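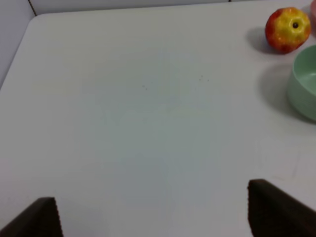 Fig. 1. Wrist view, gripper open. Apple and green bowl at right.

Week 6: Can it clear the table yet?

Read the Kedoslow chapter on grasping before Wednesday. Skip the section on suction cups.

Last week we ended on the gap between a demo and a chore. A demo is one task, set up by the people who built the robot. A chore is the same task in somebody's kitchen, where the bowl has moved since breakfast.

Take a small job: put the apple in the bowl. For a person it takes a second or two and no thought. A robot has to find the apple, choose where to close its fingers, lift, find the bowl, and let go at the right height. In Fig. 1 the wrist view holds only part of the bowl, so the arm must either move to see the rest or rely on a second view from somewhere else.

Worked numbers (we will use these again in the problem set)

Suppose a robot makes 500 tries at this job and fails 19 of them. That is a success rate of 96.2 percent, which sounds good. Now suppose clearing up after dinner takes 50 such moves in a row. If each move is independent, the chance of getting through all of them without a mistake is 0.962 to the power 50, or close to 14 percent.

Two points to note:

Errors are not equal. A dropped apple can be picked up. A dropped glass ends the job.

Recovery counts. A robot that notices its own miss and tries again can be useful at a much lower success rate per try.

Shop floor compared with home

The Honau packing line from Week 4 handles one part in a fixed tray. The robot does well there – the tray does most of the work. Nothing in a home plays that role.

For discussion: which chore in your own home comes closest to the Honau tray?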